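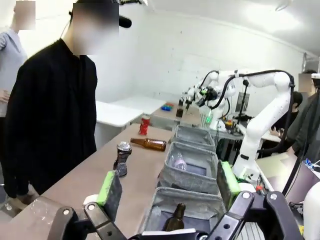
Prallwood, 28. März 2025

Fragen und Antworten zur neuen Sortierzelle

Seit die ersten Aushänge zu Shek an der Pinnwand hängen, werde ich in jeder Pause angesprochen, und meistens geht es um dasselbe. Also habe ich mich hingesetzt und alles aufgeschrieben, was ich weiß. Wo ich etwas nicht weiß, steht das auch da. Ich arbeite seit vielen Jahren bei Sorkden in der Handsortierung und bin seit Februar für die Einarbeitung an den Roboterarmen zuständig. Wer mich nicht kennt: Omid Mirzaei, meistens Frühschicht, meistens mit Kaffee.

Was ist Shek überhaupt?

So heißt bei uns das ganze Projekt, also Arme, Software und alles, was drumherum umgebaut wird. Die Arme greifen Flaschen und Dosen vom Tisch und legen sie in die Stoffkisten. Klingt simpel, ist es für uns ja auch, weil wir seit Jahren nichts anderes machen. Für die Maschine ist eine zerdrückte Dose leider jedes Mal ein neues Rätsel.

Wird jemand entlassen?

Nein. In der Betriebsvereinbarung steht, dass wegen Shek keine der 228 Stellen bei uns in Prallwood gestrichen wird. Die Vereinbarung hängt im Pausenraum aus, und im Personalbüro bekommt ihr eine Kopie zum Mitnehmen. Lest sie bitte selbst, der Absatz zur Laufzeit ist wichtig. Sie muss irgendwann neu verhandelt werden, und was dann kommt, kann ich euch beim besten Willen nicht versprechen.

Was macht der Arm und was machen weiterhin wir?

Der Arm nimmt einzelne Stücke, die er gut zu fassen kriegt: Glasflasche, Getränkedose, Plastikflasche. Alles Verklebte, Verknotete oder Ekelige bleibt bei uns, ebenso die Kontrolle der Kisten, bevor sie weitergehen. Dazu kommt das Vorlegen am Tisch. Da steht jemand von uns und schaut, dass die Sachen nicht übereinanderliegen und nichts dabei ist, was dort nicht hingehört. Das wird gern unterschätzt! Wenn vorn schlampig vorgelegt wird, hat man hinten doppelt Arbeit.

Ist der Roboter schneller als wir?

Derzeit nicht, und zwar deutlich nicht. Eine geübte Kollegin hat die braune Flasche in der Kiste, während der Greifer noch überlegt, wo der Hals ist. Dafür tut ihm abends die Schulter nicht weh. Im Versuch schafft die Zelle rund 400 Griffe pro Schicht, das ist für den echten Betrieb viel zu wenig. Die Leute vom Projekt wissen das auch.

Warum sind an den Fingern grüne Schaumstoffpolster?

Damit Glas nicht direkt gegen Metall drückt und glatte Sachen weniger rutschen. Die Polster sind Verschleißteile und sehen schnell mitgenommen aus, mit dunklen Stellen überall. Gewechselt werden sie von uns, dafür muss niemand von der Technik kommen. Stavros Psarras hat uns das vorgeführt und dabei selbst ein Polster schief aufgeklebt, das nur zur Beruhigung für alle, die meinen, sie hätten zwei linke Hände.

Ich hatte noch nie mit Computern zu tun. Kann ich das trotzdem lernen?

Ja! Ich habe ja auch nicht als Informatiker hier angefangen. Die Einarbeitung dauert vier Wochen und läuft neben der normalen Arbeit her, also während der bezahlten Zeit. Ihr lernt, wie man die Zelle startet und stoppt, was die Meldungen auf dem Monitor bedeuten und wann ihr die Finger davon lasst und jemanden holt. Programmieren muss keiner. Die Meldungen gibt es inzwischen auf Deutsch, einige leider in einem ziemlich seltsamen Deutsch – ich habe eine Liste mit Übersetzungen in normale Sprache, die bekommt ihr am ersten Tag von mir.

Muss ich mitmachen?

Nein, die Einarbeitung ist freiwillig. Wer lieber in der Handsortierung bleibt, bleibt dort und hat dadurch keinen Nachteil beim Dienstplan. Wer es ausprobiert und nach der Hälfte merkt, dass es nichts ist, sagt mir Bescheid und geht zurück. Das ist schon vorgekommen und war völlig in Ordnung.

Bekomme ich mehr Geld?

Wer die Einarbeitung abgeschlossen hat und eingeplant ist, bekommt eine Zulage. Die genaue Höhe hängt von eurer Eingruppierung ab, deshalb schreibe ich hier keine Zahl hin, die dann für die Hälfte von euch falsch ist. Fragt bitte im Personalbüro nach und lasst es euch schriftlich geben.

Wird meine Leistung aufgezeichnet?

Das wurde ich mit Abstand am häufigsten gefragt. Es gibt eine kleine Kamera vorn am Greifer, und die sieht natürlich auch mal, wer am Tisch steht. Vereinbart ist, dass Gesichter unkenntlich gemacht werden, bevor jemand die Aufnahmen auswertet. Für Leistungskontrolle dürfen sie gar nicht verwendet werden, auch nicht ausnahmsweise. Falls euch ein Vorgesetzter mit so einer Aufnahme kommt, geht bitte sofort zum Betriebsrat.

Ist es gefährlich, direkt daneben zu arbeiten?

Die Arme fahren langsam und sollen anhalten, wenn sie irgendwo anstoßen. Trotzdem greift niemand zwischen die Finger, solange die Zelle läuft, auch wenn die Flasche noch so blöd liegt. Erst stoppen, dann hinlangen. Lange Haare zusammenbinden, keine losen Bändel an der Jacke. Und Kabel, die auf dem Boden herumliegen, meldet ihr mir bitte gleich, darüber ist am Anfang mehr als einer gestolpert (ich auch).

Wie fühlt sich das im Alltag an?

Ungewohnt. Man steht weniger gebückt, dafür muss man länger am Stück aufpassen, und davon war ich in der ersten Zeit müder als vom Sortieren. Außerdem ist es stiller, weil man nicht mehr nebeneinander am Band steht und quatscht. Das fehlt mir ehrlich gesagt. Wir haben deshalb durchgesetzt, dass an der Zelle immer zwei von uns zusammen eingeteilt sind.

Kommt das auch nach Prunmont?

Geplant ist es, einen Termin kenne ich nicht. Die Kolleginnen und Kollegen von dort können gern vorbeikommen und bei uns zuschauen, das muss nur vorher mit der Schichtleitung abgesprochen sein.

An wen wende ich mich mit weiteren Fragen?

Zur Einarbeitung und zum Dienstplan an der Zelle an mich, bei technischen Sachen an Stavros, bei allem rund um Vertrag und Zulage ans Personalbüro. Ich ergänze die Liste hier, sobald neue Fragen reinkommen. Zettel an meinen Spind geht auch.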